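Sorting cell at Lomirdale, who else has been moved off the bench?

benchleft
Joined the Warbridge plant in 2011, small parts the whole time. They are putting an arm on the sorting job at our Lomirdale site and I'm one of the people it replaces at the bench. The job is picking little colored parts off a flat surface and putting them in a tray. The planning is all done in simulation first, and that part I've been sitting in on.

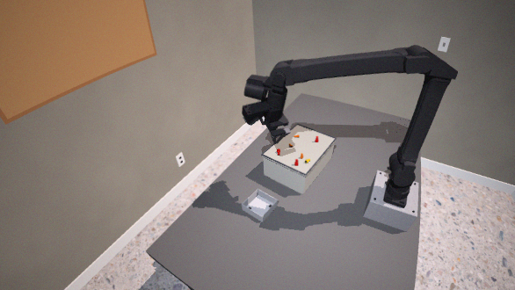
My new title is cell attendant. Same pay until November, then a review. I'd like to hear from anyone who has done the switch — mostly about the hours.

Hotix
Did it two years ago. Hours stayed the same, breaks got worse. You used to stop when your tray was full. Now you stop when someone can cover the cell.

gluepot94
Disagree with that. Our breaks are fixed and my wrists quit hurting. I did 941 pieces a shift by hand and I don't miss it.

Hotix
Good for you, but how many were on your bench before and how many now?

gluepot94
Four before, two now. The other two went to packing. Neither was let go.

benchleft
We're five going to two. Carretero is the contractor and their trainer gave us one afternoon. I asked who clears a jam and he said the attendant. I asked who signs for the lockout and he didn't know.

third_shift_mo
Get that in writing before you touch it. Also ask what the review in November is based on. Ours was piece count, and the attendant doesn't set the speed.

benchleft
Will ask. Meeting is next week.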